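Boards > Women's Soccer > Transfers and Contracts > Gruber loan, recall terms

halfspace_left
Stulgate confirmed on April 14, 2022 that Ursina Gruber stays at Lockwood through the end of the season. The recall window has passed unused. She has played 783 minutes there, mostly as the left-sided center back in a back three. My reading is that the buy option is now live. Does anyone have the trigger?

offside_ledger
Club notice says the option is tied to starts. Minutes don't count. A start is a start even if she comes off at halftime. The number of starts wasn't published.

Truketti_End
Disagree with the first post. A lapsed recall doesn't activate an option. They are separate clauses. The recall protects the parent club during the loan, and the option has its own dates, normally after the last league match. Lockwood can't exercise anything before May.

halfspace_left
Fair, "live" was the wrong word. I meant Stulgate can no longer block it by pulling her back.

Truketti_End
That part is correct.

mn_kessel
The minutes total looks high to me. Are you including the cup? League only, I have nearly 450.

halfspace_left
All competitions. Cup and playoff qualifiers are 334 of it.

mn_kessel
Then that matches what I have. For an option based on league starts the cup part should be left out, so the total doesn't tell us much.

offside_ledger
Nothing in the notice limits it to the league. It says "competitive."

Skotell_Rob
Bigger question is whether Lockwood want her. Shahram Tabrizi has used her on the left of a three all spring and she is late stepping out when the wingback gets pinned. Against us she gave up the inside channel on both goals. I would not pay a fee for that.

Truketti_End
She was covering for a midfielder who never dropped. Watch the second one again. In a flat four at Stulgate she didn't have that problem.

Skotell_Rob
I watched it. Her hips are open to the touchline before the pass is played. That is on her.

halfspace_left
Please keep the goals to the match thread. I'll edit the first post to say "recall expired, option pending."

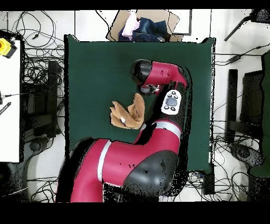
Reader comments

pdrake: Does the sell-on percentage apply if the option is used, or only to a later sale?

offside_ledger: Later sale only, if there is one. The notice doesn't mention it.

lockwood_north: She has 2 years left at Stulgate, so they can wait.

Truketti_End: 3, counting the extension she signed before the loan.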